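Maurya Bench Automation Project
Progress report to Hisell, September
Prepared by Anju Lodhi, with test notes from Igor Jakubowski

1. Where we are

The two-arm bench is built and running, and most of this period went into the gripper comparison that Hisell asked us to finish before any more hardware is bought. The comparison is complete for the soft, light pieces. It is partly complete for the small cups and has not started for the trays. Spending is within the approved amount, with one change requested in section 6.

The short version of the result is that the parallel gripper with the narrow fingers is good enough for the placing task, and we would like to keep it on both arms. The Wultance suction head did better on flat discs and worse on everything else. The Javach three-finger gripper was dropped early for reasons given below.

2. The bench

Both arms are mounted on one rail along the front edge of the table. This was a change from the first plan, which had them on opposite sides. With both bases on the same rail we can calibrate them against one reference, and the operator can stand at the side without leaning over an arm. The cost is that the arms can reach into each other's space near the middle of the table. We have a software limit for this now. It is conservative, and it makes the arms wait for each other more than they need to.

The side and back walls were added in the first weeks after we found that the fixed camera gave different readings in the morning and in the late afternoon. Since the walls went up we have not had to redo the color settings. The work surface was changed to plain gray at the same time, so we can't say how much of the improvement belongs to each.

3. The task

The test task is portioning. Play food pieces (discs, cookies and fish shapes) start on a tray in the middle of the table, and small cups stand in a bin toward the back. An arm picks a piece, carries it to the bin and sets it into a cup. A trial counts as a success if the piece ends up inside the cup and the cup is still standing. Pieces that land on the rim and then slide in are counted as a success but marked, because they would not be acceptable on a real line.

We chose this task because it is hard at the second half. Picking a flat piece off an open tray is easy for any of the grippers once the height is set. Getting it down into a cup next to other full cups, with the bin walls close by, is where the gripper's own width starts to matter.

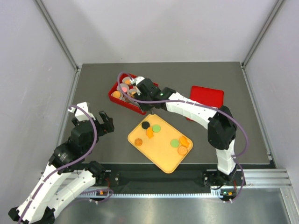 The front corners of the bin caused most of the trouble. The arm comes in low over the side, and a wide gripper has to choose between touching the wall and touching the neighboring cup. Igor ran the corner positions separately after the first set of trials so they would not be hidden in the average, and the order of the grippers did not change, but the gap between them got larger.

4. Gripper results

Parallel gripper, narrow fingers. We ran 2000 trials over the reporting period, split between the two arms. Failures were mostly missed picks on the thin discs, where the fingers close a little too high and squeeze the piece out to one side. Lowering the approach fixed part of this. Going lower still made the fingertips drag on the tray. We saw very few failures at the cup.

Wultance suction head. It picked discs cleanly nearly every time. It could not hold the textured cookies for the whole move, and the fish shapes turned on the cup during travel and arrived pointing the wrong way. The head is also a single fixed width, and it knocked over more cups in the corners than the parallel gripper did. The supplier has offered a smaller cup size to try at no charge. We have accepted, but we don't expect it to help with the cookies.

Javach three-finger gripper. We stopped after 102 trials. The grip itself was fine. The problem was that the fingers need room to open when releasing, and inside the bin there is no room. It could be useful later if the bin is replaced with something shallower.

Across all three grippers, including setup runs and the repeated corner tests, the log holds 3704 trials. The setup runs are marked in the log and were left out of the comparison.

5. Problems and delays

Cable routing has taken more time than planned. The cables run along the outside of the arms and need enough slack for the full reach to the back of the table, and that slack then gets in the way when the arm folds up close to its base. On two occasions a connector worked its way out during a run and the arm stopped. No damage was done, but both runs had to be thrown away. We are testing a clip partway along the upper link. If it holds we will fit the same clip to the other arm.

The controllers were also a source of delay. The left arm and the right arm were running different firmware for roughly three weeks before we noticed, and the gripper closing speeds did not match. The trials from that time were repeated. A version check now runs at startup and will not let a session begin if the two don't agree.

One servo on the right arm was replaced under warranty. It had been running hot at the elbow during long reaches. The replacement has been fine so far, and we have added a rest position between trials to reduce the load.

6. Budget

Hardware spending is lower than planned because the Javach gripper was on loan and has gone back. We ask to move the amount set aside for a second three-finger unit to spare fingers and spare servos for the existing arms. The total stays the same. Labor hours are slightly over, and the repeated trials account for that. We do not expect to need more hours in the next period to make up for it.

7. Next period

Finish the cup trials, in which the arm moves a full cup and not a loose piece. The narrow fingers may be too narrow for this, and we have a second finger set ready with a softer pad.

Try the smaller suction cup from Wultance on discs only.

Loosen the software limit between the arms in steps, starting with the area over the middle tray, and record the waiting time at each step.

Begin two-arm trials, where one arm holds the tray steady while the other picks. Igor has a first version of this working by hand control. It has not been run automatically yet.

We would like a decision on the budget change before the finger order goes in. The supplier's lead time is long, and the current set on the right arm is showing wear at the tips. Igor can send the full trial log to anyone at Hisell who wants it, and the bench is available for a visit most mornings before the long runs start.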